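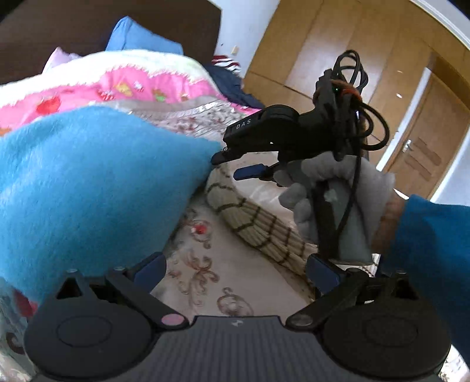
What does this dataset contain?

Recordings of bedroom tidying tasks done with hand-held grippers, collected during the Karnesbridge open day in November and packaged for training and evaluating manipulation policies. The release holds 646 episodes.

# Karnesbridge Bedroom Set

Reading time: 4 minutes

## Summary

The set was recorded by Stendeck at a demonstration for visitors. The tasks deal with soft goods on and near a bed: cushions, knitwear, blankets and small items left on the covers. Operators worked by hand with gripper tools. No robot arm was used for any episode.

Version 1.1 was published on February 16, 2026. It replaces 1.0, which had wrong gripper width values in one shard. Users of 1.0 should download the full set again.

## How the demonstration was run

Visitors entered in small groups and watched a staff operator complete one task at normal speed. Those who wanted to try were given gloves and a short practice period. Practice attempts were not kept. Visitor episodes carry `operator_type: guest`, and staff episodes carry `operator_type: staff`.

Each operator received a spoken task prompt. The wording was fixed for staff and free for guests, so the `prompt` field varies in length and grammar. Prompts were transcribed by hand. Spelling was corrected and nothing else.

The bed was partly reset between groups. Bedding and clothing were left where the previous operator had put them unless they blocked the next task. Starting states are therefore correlated within a session, and splits should be made by session.

## Tasks

- `fold_knit`: fold a sweater or similar garment and leave it on the bedspread
- `move_cushion`: shift a plush cushion to a named side of the bed
- `straighten_cover`: pull a cover toward a named edge
- `clear_small`: pick up small objects and place them together

Episodes of `fold_knit` are the longest and fail most often. A failed episode is retained when the operator finished the attempt and marked `success: false`. Dropped garments count as failures even if the operator recovered them.

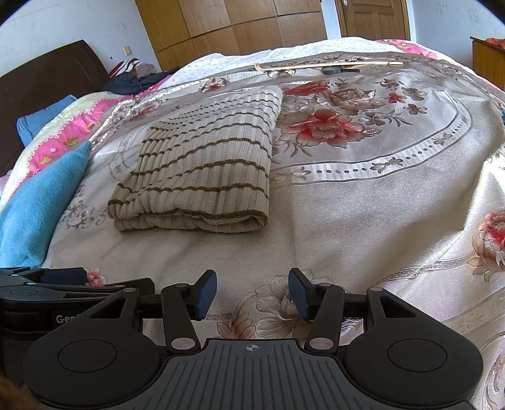 Colm Heffernan wrote after the open day that the guest folding episodes should have been a separate download, because the guests kept changing their grip halfway through a fold and a policy trained on both groups picks up the hesitation. We kept one download and added the `regrasp` flag in 1.1. Filtering on `regrasp: 0` removes most of what he objected to, along with a number of good staff episodes.

## Format

Each episode is one directory:

- `video.mp4`: wrist view, 30 frames per second
- `pose.csv`: tool position and orientation
- `width.csv`: finger opening, in millimeters
- `meta.json`: task, prompt, session, operator type, flags

Left and right tools are stored separately and share a clock. Two-handed episodes have the suffix `_bi`. When two operators shared the bed, `shared: true` is set and the second tool may enter the view.

The evaluation split has 88 episodes, all from sessions absent from training. It was drawn once and will not be changed in later versions.

## Known issues

- Shiny bedspread fabric causes tracking drift near the windows. Affected spans are listed in `drift.txt`.
- Deep-pile fabrics hide the fingertips at the moment of contact. Contact labels for `move_cushion` are less reliable than for the other tasks.
- Session 4 has no audio, so its prompts come from the operator's notes.
- The Urnier loader reads `width.csv` as centimeters before its current release. Check the units before training.

## Access

Research use only. Guests signed a release before recording, and faces were removed from the video. Requests to withdraw an episode are handled by session and operator number.

Contact: the data desk, Stendeck, Karnesbridge
© 2026 Stendeck. Back to top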